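4 Preparing the work table and the station

This section covers the table, the floor around it and the cables that run past it. Complete it before any equipment is placed on the tabletop. Section 5 assumes that every step here has been carried out and signed off on the station sheet.

Revision 2018-12-28. Replaces the October issue. Changes are in 4.2 (tape on the front edge), 4.4 (cable routing) and Table 4-1.

4.1 Before you start

You need:

Station sheet for the station being prepared
Tape measure
Spirit level
Gray cloth tape for the tabletop
Black cloth tape for the floor number
Scissors
Lint-free cloth and a mild, solvent-free cleaner
Cable ties, reusable type

Switch off and unplug anything that is already connected at the station. Clear the tabletop completely, including items on loan from other stations.

CAUTION: Do not lift the table by the edge of the top. Lift by the frame underneath, with one person at each end.

4.2 Positioning the table

1. Check that the floor rails are free of cables, tape scraps and carpet fiber along their full length.

2. Carry the table to the station and set it down between the two rails. Do not drag it. The feet catch in the carpet and the frame goes out of square.

3. Turn the table so that the cable grommet is toward the back. If the grommet ends up near the operator, the table is the wrong way round.

4. Measure the gap between the table and the rail on each side, at the front and again at the back. The minimum gap is 45 mm. Adjust until the left and right gaps match.

5. Place the level on the tabletop, first side to side, then front to back. Correct with the adjustable feet. Tighten the lock nuts by hand and then a quarter turn with the wrench.

6. Press down firmly on each corner in turn. If the table rocks, repeat step 5.

7. Apply one piece of gray tape at the left end of the front edge and one at the right end. Fold each piece over the edge and smooth it down from the top. These two pieces mark the limits of the working width. Everything in use stays between them unless the task sheet gives another position.

Note: Replace both pieces of tape at the same time, even if only one is worn. Remove old adhesive with the mild cleaner. Do not use a blade on the wood-grain surface.

4.3 Marking the floor

Each station is identified by a large number on the carpet to the left of the table, read from the operator's side. The number is made with strips of black tape.

1. Vacuum the area. Tape does not hold on loose fiber.

2. Lay the strips out dry, without removing the backing, to check the shape. Straight strips are sufficient. Do not try to form curves.

3. Remove the backing and press each strip down, working from one end to the other.

4. Walk over the number several times in flat-soled shoes, then check for lifted ends.

The number must match the station sheet. If a table is moved to another station, the number stays with the floor.

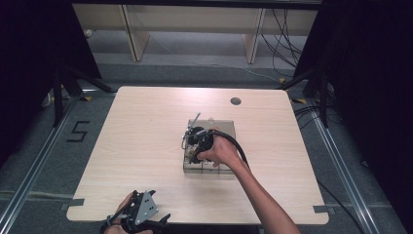 Figure 4-1. Station 5. Table between the floor rails, with the grommet at the back right.

4.4 Stands, curtain and cables

Stands are placed behind the table, on the left and on the right.

1. Open the legs of each stand fully before setting it down. A half-open stand looks stable and will tip when the carpet settles under it.

2. Keep the stands outside the rails. No leg may rest on a rail.

3. Place the small yellow-and-black markers on the floor near the base of each stand. They are a trip warning and must be visible to a person walking up from the front.

4. Check that the curtain hangs free of the stands. Clip back any fabric that touches a leg.

5. Run floor cables along the outside of the right rail. Leave enough slack that a cable can be moved aside with the foot, but no loops that stand up from the carpet.

6. Bring the remaining cables together at the right side of the shelf unit on the far wall and tie them as one bundle. The bundle hangs straight down to the floor. Do not rest it on a shelf.

CAUTION: Never run a cable across the front of the station, even for a short test. The operator's feet are in that area for the whole session.

Note: A cable belonging to an item on the tabletop may lie on the table during use. Keep it to one side of the work and coil it when the item is put away.

4.5 Placing clear acrylic boxes on the table

Some tasks use a clear acrylic box as a base or as a container for small parts. Acrylic scratches easily and slides on a smooth top, so the following applies to every box regardless of size.

1. Wipe the tabletop and the underside of the box. A single grain of grit will mark both.

2. Put the small parts in the box before anything is mounted on it.

3. Set the box near the middle of the tabletop. Leave free space on all four sides for both hands.

4. If anything is mounted on the box, steady the mounted item with one hand whenever the box is moved. Do not pull on its cable.

5. Check the walls for cracks, paying attention to the corners and to any drilled holes. Take a cracked box out of use.

CAUTION: The maximum load on the top of a box is 1,000 g. The weight of the mounted item counts toward this figure.

Do not clean acrylic with alcohol or window cleaner. Both cause fine surface cracks that cannot be polished out. Use water and the lint-free cloth.

4.6 Final check

Table 4-1. Station check

Item / Requirement
Gap, table to rail / 45 mm minimum, equal left and right
Tabletop / Level in both directions, no rocking
Front edge tape / Two pieces, flat, no lifted corners
Floor number / Matches station sheet
Stands / Legs fully open, clear of rails
Floor markers / In place near each stand base
Cables / Outside right rail, none across the front
Distance, front edge to nearest obstruction behind operator / 100 cm minimum

Enter the result of each line on the station sheet. A line that fails is corrected and checked again. Do not enter a pass with a remark.

The person who prepared the station signs first. A second person who did not take part in the preparation signs after repeating the gap and cable checks.

4.7 Care of the tabletop

Wipe the surface at the end of each session. Remove spilled liquid at once, working away from the grommet. Do not place hot tools directly on the top.

Rounded corners chip when tables are stored on end. Store flat, or on the long edge with felt under it. Chips smaller than a fingernail may be filled with wax stick. For anything larger, order a replacement top, Plistthorpe part 44, and quote the station number on the order. Tops from the older Farías tables have a different hole pattern and do not fit.

Questions on this section go to Josefina Ibarra, Inuser technical documentation. Continue with Section 5, Lighting.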